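Serkora Help Center
Can a machine do my chores yet?
Frequently asked questions
Last updated 2023-02-28

What does Serkora do?
We test and set up robot arms for small kitchens, bakeries, laundries and stock rooms. We don't build the arms. We teach them jobs and tell customers which jobs are worth teaching.

Can I buy a robot that cleans my house?
No. You can buy a machine that vacuums floors, and you already own one that washes dishes if you have a dishwasher. A single machine that walks into a messy room and tidies it is not for sale from us, and we don't expect to offer one soon.

Which chores work today?
Jobs where the same few objects turn up in the same area every time. Moving trays from a rack to a counter works. So does sorting parts into bins. Folding towels works if they are all one size, but it is slow. Our towel setup at the Dodby laundry folds 18 an hour.

Which chores don't?
Making a bed, loading a dishwasher that somebody else half filled, and anything with a plastic bag in it. Bags change shape every time they are touched.

Why is food hard?
Most food is soft, and no two pieces match. An arm that squeezes a metal part a little too hard does no harm. The same squeeze will dent a pastry or pull off the icing. For plating jobs we practice with a mix of sizes and toppings, and the arms have to leave both the food and the dish in good shape. 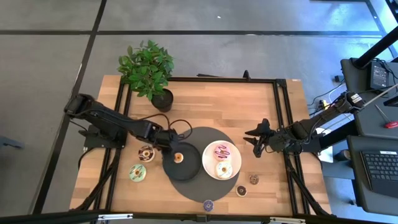 Do I need two arms?
For picking up and setting down, one is enough. Two help when a dish has to be held still or when the items are spread across a wide table. Two arms cost more and take longer to set up.

How long does training take?
A simple pick-and-place job takes 7 working days on site. We record 600 tries at the job before we let the arms run on their own. If you change your dishes or trays, expect to repeat part of it.

Will it replace my staff?
Not at the speeds we see now. At the Bermúdez bakery, the arms fill boxes while the crew works on orders. Someone still has to restock the table and clear a jam.

Can I see a test?
Yes. Visits to our Zondia workshop last 30 minutes. Write to Getsemaní Zavala at the front desk and say which chore you have in mind. The next open dates are in May.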